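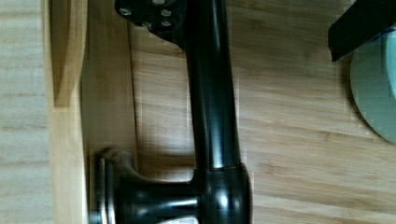

Handout 4, page 25

**Reading a lease before you sign it**
Housing and Tenancy Basics, Thursday section. Instructor: Mavis Hutchins

Bring this handout and the Flistside sample lease to class. We will work from the sample, so read it through once beforehand, including the addendum at the back.

## The parties and the unit

The first paragraph names the landlord, the tenant, and the unit. Check all three. In our sample the landlord is Stavness Rentals and the tenants are Piroska Bakos and Zsolt Kozma. The unit is listed as 218 on the first page and as 20 in the addendum. A mismatch like this should be corrected and initialed by both sides before anyone signs.

When two tenants sign the same lease, each one is usually responsible for the full rent. The legal term is *joint and several liability*. If Kozma moves out in June, Stavness can ask Bakos for all of it.

## Fixed term and month to month

A fixed-term lease has a start date and an end date. The rent normally stays the same in between unless the lease says otherwise. A month-to-month agreement renews itself until one side gives written notice. Notice periods are set by state law and sometimes by the city as well, so look up both.

Some fixed-term leases turn into month-to-month agreements when the term ends. Others renew for another full term unless the tenant gives notice by a certain day. Find the renewal clause in the sample and underline it.

## Fixtures and personal property

A fixture is an item that has been attached to the building so that it counts as part of the property. Common cases are built-in shelves, wall lights, curtain rods, and towel bars. Personal property is anything the tenant can carry out without undoing an attachment.

Courts look at several things:

- how firmly the item is attached
- whether removing it would cause damage
- whether it was made or fitted for that spot
- what the parties meant when it was put in

The last point often decides the case, and a written agreement is the best evidence of it. A tenant who wants to put up a lamp and take it along later should get a signed note first. The note should say who owns the lamp and who patches the holes.

## Deposits

The sample asks for a deposit of $1,702. Look for the deadline for its return, the deductions allowed, and the address where it will be sent. "Normal wear" is rarely defined in a lease. Faded paint usually falls under it, and a broken door usually does not.

## For next class

1. Mark every clause in the sample that mentions repairs.
2. Write one paragraph on the Oláh and Lengyel problem: Ottó Oláh screwed a bookcase to the wall, and his landlord, Attila Lengyel, says it must stay.
3. Read the chapter on entry and notice.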